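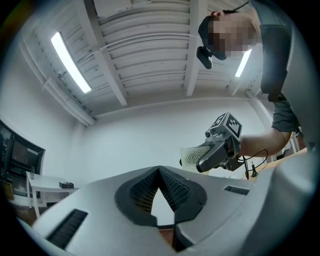
Head down over the wooden floor.

DARNORA SINGERS
Minutes of the Spring General Meeting, 2021-03-14

Chair and notes: Gizella Juhász
Present: a lovely full turnout from sopranos and altos, a fair showing from the tenors, and the entire bass section (thank you, basses!). Apologies came from both accompanists and from the Bernelard carpool.

1. Minutes of the last meeting

Approved with one correction. The piece we dropped from the winter program was the second carol, the one in Latin, and the minutes had it as the first. The first carol stays in the folders and people should please stop handing it back.

2. Matters arising

The missing alto folders have been found in a box marked "candles." All the pencil markings are still in them, so the altos have their breath marks back.

The question of whether we hum or sing "oo" in the lullaby was raised again. We hum. Gizella will write it on the master copy in ink.

Piano tuning: Correia came out and tuned the upright, and everybody who has sung with it remarked on the difference. The low D still buzzes. Correia thinks it is something in the case and would like to take the front panel off next visit. Agreed.

3. Singing together again

Long and cheerful discussion. We have been meeting by section in the parking lot and on screens at home, and the feeling in the meeting was that people are more than ready to hear all four parts at once. Agreed to begin outdoor full rehearsals as soon as the evenings are light enough to read music, with everyone spaced out and masks on for the walk in and out. Anyone who would prefer to keep joining from home is welcome to, and the altos offered to keep the screen link going for them.

A tenor asked if we could stand in a circle. We tried it last fall and the sopranos could not hear the basses at all, but several people liked being able to see each other. We will try a horseshoe, basses at the open ends.

Please bring clothespins. The wind gets into the music and we lost most of a Gloria over the fence last time.

4. July concert

This took up the largest part of the meeting and there is so much to look forward to. The concert will be on the lawn at Bernelard, in the early evening, with people bringing their own chairs and blankets. The lawn can hold 700 in an ordinary summer. We don't yet know what will be allowed this year, so the plan is to take names ahead of time and open up more places if we can.

Program so far:
River songs set (all)
The lullaby (all, humming)
Two rounds with the audience joining in
Sopranos and altos: the harvest song
Tenors and basses: to be decided, see below
The long piece in the folders marked blue (all, with piano if we can get it there)

Tenors and basses have been asked to settle on one song and have so far offered four. The sea song had the most support, although it goes very low in the last verse and some of the tenors said they would simply be standing there. They will bring a decision to the next meeting.

The rounds: Gizella is delighted with these and taught one to the meeting on the spot. It came apart at the third entry and then came apart again, and the third time it held all the way through to the end. Strong feeling that if we can learn it in a few minutes so can an audience. The words will go on the back of the program in large print.

Rain plan: we move to the covered walk beside the lawn and leave out the long piece.

5. Money

The account stands at $3,968, which is healthier than anyone expected after a year with no ticket sales. Much of that came from the recorded carols, and thanks go to everyone who passed the link to friends and relatives. Dues stay at $20 for the season, and anyone who finds that a stretch should have a quiet word with Gizella. It was agreed to set money aside for moving the piano, or for hiring a keyboard if the move looks too hard on it. The basses are in favor of moving it. The sopranos pointed out who would be doing the lifting.

6. Music library

The catalog is nearly finished – everything from A through the Requiems is now on the shelf in order. Help is wanted with the loose sheets. If you have old copies at home, including ones that belong to a set from years back, bring them along and no questions will be asked.

We have been offered a run of the magazine Musik by a former member who is moving. Agreed to say yes with thanks. The older issues have part songs printed in the middle pages, and Gizella has already picked out one she wants us to read through.

7. New members

We have 2 new altos and they were warmly welcomed. One reads tenor clef and was welcomed by the tenors as well. We would still love to hear from more tenors. There is no audition, just come and stand next to somebody.

8. Any other business

Tea: people should bring their own cups for the outdoor rehearsals. Cookies must be wrapped.

A request to change the warm-up. The siren exercise upsets a dog in the house next door. We will do it later in the evening when the dog is out for its walk.

Lost property: one gray glove, a tuning fork, reading glasses in a green case.

9. Next meeting

Date to be sent around once the outdoor rehearsals are fixed. Tenors and basses please come with a song.

Meeting closed with the round, once more, in four parts.

G.J.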